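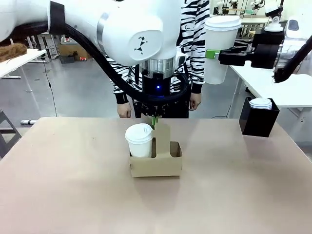

Cup carrier demos: keep the bad ones or bin them?

gakidano_fan
Posted May 12, 2024
Hiya all, I'm teleoperating a two-armed setup at Fevthorpe and we've got 344 episodes of the cup carrier task since March. 43 of those have a fumble in them (cup tips, I back off and go again). My lead wants them all deleted and I really don't! Surely the policy needs to see somebody recover?

dasness
Delete them. We trained on mixed stuff for the Arrieta project and it learned to hesitate just like our slowest operator. 100 clean ones beat a big messy pile, every time.

tinlid
Not my experience at all, dasness. Ours froze the moment a cup was on its side until we put recoveries back in. I'd trim the fumble off and keep the bit where you sort it out.

gakidano_fan
Ooh, trimming might keep everyone happy. What about the box task though? Wrist view, white container on its side, sticking out of the left end of the open box. Fair place to start an episode from?
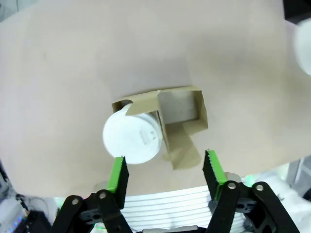
Re: starting positions

tinlid
I'd start from there, yes. Do a batch with the flaps at different angles too, and label them separately or you'll hate yourself later.

dasness
Fine, but get 2 operators on it. Still say bin the 43.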